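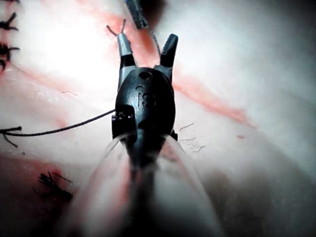
J. Forsyth
Contributing writer, short fiction

Eleven at night and the count's stuck. Three hundred and seventy-eight votes in it. Dad's got the laptop on the bread board, I've got my phone, Mum's got the telly on mute and is pretending to do the crossword.

Illolham. You wouldn't know it. One pub, silo, footy oval, a community page with 3000 members which is more people than live there. That's where the whole thing was fought. Not one doorknock that I saw. Corflutes on the fence at the servo, sure, but the actual campaign was on the page, mostly after tea, mostly in capitals.

Dad was for the bypass. My aunt was against. Used to be they'd argue over lamb on a Sunday and then do the dishes. This time he shared a thing with a map on it, and she put a laughing face under it. The laughing face. He came out to the shed where I was and held up the phone like it was a summons.

"What's that supposed to mean?"

"It means she's laughing, Dad."

"At what?"

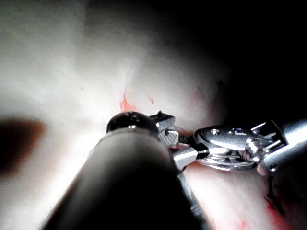

So he wrote back. Two paragraphs, one finger, took him most of the evening. Signed it Regards. By morning there were comments from people neither of them had spoken to since school. Somebody brought up the fence. Somebody brought up 'the business with the ute'. The candidate's own account gave it a thumbs up, and Dad was pleased for a good hour untill he saw it had given hers one too.

She blocked him the week pre-poll opened. He found out because he went to look at the pictures of her new kelpie and there was no kelpie. No aunt. Just the grey head and a blank.

He didn't say anything. Went and checked the rain gauge. Hadn't rained.

Eleven twenty. Jivstead booth comes in, 2277 for, and Dad thumps the bench so the toaster jumps. Then the postals. Then nothing. Refresh, refresh. The page is going mad, someone's already called it rigged, someone's selling a trampoline in the middle of it.

Mum says, six letters, obstinate.

"Mulish," I say.

She writes it in.

Eleven forty and the lead's down under a hundred and Dad has stopped thumping things. His phone goes. Not a ping, the actual ring, the old one with the bells. He looks at it a long time. I can see the name from where I'm sitting and so can Mum, who has put her pen down.

"You going to get that?"

"She'll only want to gloat."

"She's not ahead, love."

Fourth ring. Fifth. He wipes his hand on his trousers, I don't know why, and picks it up, and doesn't say hello. Just breathes at it. Down the line I can hear her telly, same channel as ours, half a second behind.

"You watching this?" she says.

"Yeah," he says. "Bloody thing's froze."

"Mine too. Try shutting the lid and opening it agian."

He shuts the lid. We all wait.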